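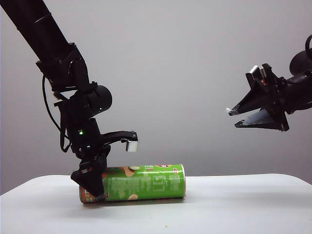
The green can on its side on the white table, red metal end to the right.

To: snack-swap list
Date: 24 Jan 2023
Subject: Re: Cucumber chips in a can, and what to do with the cans

Replying to the message from the Stodholm end of the list:

> I picked up a can of green chips at the Voicu market and can't read
> the label. Is it lime? Is it seaweed? There is a cucumber on it but I
> assumed that was decoration. Also, has anyone found a use for the
> empty cans? I have a shelf of them since July and the recycling place
> here won't take them with the metal end on.

It is cucumber. If your can is the same as mine, look for the line of white Chinese characters next to the big cucumber slice. It reads 翡翠黄瓜味, "jade cucumber flavor." I would not call it decoration.

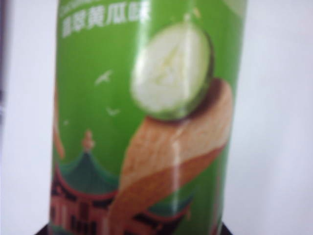

Flavor name at upper left, cucumber slice beside it, chip underneath.

The taste is mild. There is salt first, then something like the smell of a cut cucumber, and a little sweetness at the end. I didn't get any vinegar, so don't expect pickle. My household split on it. I would buy it again, and the others went back to plain.

They are better cold. I put a can in the refrigerator for an hour before opening it and the cucumber came through more. Once the can is open, eat them within a couple of days. Mine went soft on the third day even with the lid pushed down all the way.

For shipping in the swap, cans do much better than bags. Lay them flat in the box and wedge both ends with newspaper so they can't slide. Standing them up worked worse for me, and the last Skaltis box arrived with the top layer of chips in crumbs. Please also write the flavor in English on a slip of paper and tape it to the can. We had 32 people in the last round and most of the questions afterward were "what is this."

On the empties: the place near me has the same rule. I cut the tube just above the metal end with a utility knife, put the end in with the metals, and throw the rest in the trash. Wear a glove, the cut edge is sharp. Before that I use them for dry spaghetti, knitting needles and spare candles. Wipe the inside with a dry paper towel first to get the oil out. Washing them made the wall swell.

Somebody on the Gikia list was asking for 60 of them for a school project. I don't know if they still need any, but I can forward a note if you want your shelf back.

I have one spare can of the cucumber for the next swap. First reply gets it.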